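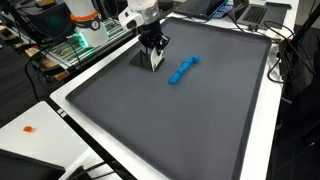

Grey tray on the white table, arm above it.

Bretau ferry log transcriptions
README, last touched November 19, 2019

What it is

Typed-up deck and engine logs from the passenger ferry Bretau, plus a few loose sheets from her running mate the Frota. One row per log entry. Plain CSV, UTF-8, comma separated, text fields in double quotes. No scans in here, they are too big and live on the other drive.

If you only want the sailing times, open deck_entries.csv and ignore the rest.

Files

deck_entries.csv — main table, deck log
engine_entries.csv — engine room log, patchy
frota_loose.csv — the Frota sheets, 58 rows, not checked as well as the others
places.csv — landing stages and piers, with the spellings used in the books
words.txt — abbreviations and odd terms
changes.txt — what got changed and when

Columns in deck_entries.csv

book — number pencilled inside the cover, 1 to 8
page — page as numbered by the clerk. Where the clerk skipped a number we skipped it too
line — counted from the top, headings left out
date_written — exactly as in the book
date_clean — year-month-day, blank if we couldn't work it out
left — place she left from
left_time — 24 hour clock
arrived — place she got to
arrived_time — same
passengers — as written. Blank means blank in the book, it does not mean zero
weather — free text
remarks — free text, spelling kept
hand — A, B, C or X, see further down
doubt — 1 if the typist wasn't sure of something in the row

engine_entries.csv has the same first five columns, then steam_lb, coal_cwt, remarks, doubt. Coal is in hundredweight all the way through. Book 3 gives it in baskets for part of the summer and nobody wrote down how big a basket was, so those rows have coal_cwt empty and the basket figure in remarks. Please don't convert them.

Times

Careful here. The deck clock and the engine room clock did not agree. In book 5 the engine log runs ahead of the deck log by anything up to a quarter of an hour. Nothing has been corrected. If you join the two tables on time you will get rubbish, join on date and sailing order instead.

Midnight is 00:00 and belongs to the day that's starting. The books do it both ways.

Places

Greda pier turns up as Greda, Gredah, Greda P., and once as Grader. All of them point to the same id in places.csv. Greda Old Stage is a different place with its own id, further up the inlet, and out of use by book 6. First version of this set had the two muddled together — if you downloaded before October please get it again.

Handwriting

A is the first mate for most of the run. Neat, slopes right, never crosses a t.
B is whoever took over in book 4. Heavy pencil, lots of remarks about fog.
C only appears in the last two books.
X means we couldn't tell.

No names matched to hands. There is a crew list but it doesn't cover the right years and guessing seemed worse than leaving it.

How it was typed

Each page typed once, then read back against the book by a second person. Book 7 was read back only as far as page 302, the rest of it is single pass. Expect slips in the passenger column there, 1 and 7 look very alike in hand C.

Crossings-out are kept in square brackets with a minus in front, e.g. [-calm] fresh from SW. Things added above the line go in curly brackets. A word nobody could read is [?]. Half a word is as much as we could get plus [?].

Blots, tea rings, sums in the margin, the drawing of a dog in book 2: left out. Recieved letters pasted in to book 6 also left out, they will get their own file.

Known problems

— Book 1 has 2 pages bound in the wrong order. page follows the binding, date_clean is right.
— Weather is blank for nearly all of book 3.
— The collision with the coal barge is logged twice, by A and by B, and they don't agree about who sounded first. Both rows kept.
— Passenger figures on regatta days look rounded. No idea by whom.
— "Lay off" sometimes means waiting outside the pier and sometimes laid up for repair. Read the remarks.
— frota_loose.csv has no book or page, just sheet. Sheets are in the order they came out of the envelope, which may mean nothing.
— Some date_written values have a trailing space. Will fix.

What not to use it for

Not a full service history. Winters are thin, and there's a gap between books 5 and 6 where she was having her boiler done. Don't add up the passenger column and call it a yearly total, becuase too many blanks.

Using it

Free to use, copy, chart, print. Say it came from the Bretau log transcriptions and give the version date. If you fix something send the fix back.

Opens fine in Girnex. In most spreadsheets set page and date_written to text before importing or the old dates get mangled.

Contact

Cirilo Cisneros looks after the files. Corrections best sent as book, page, line, then what it ought to say — a whole edited CSV is hard to compare.

To do

Pasted letters from book 6
Finish read-back of book 7
Pier dues, if the ledger ever gets opened flat enough to read
Map of the landing stages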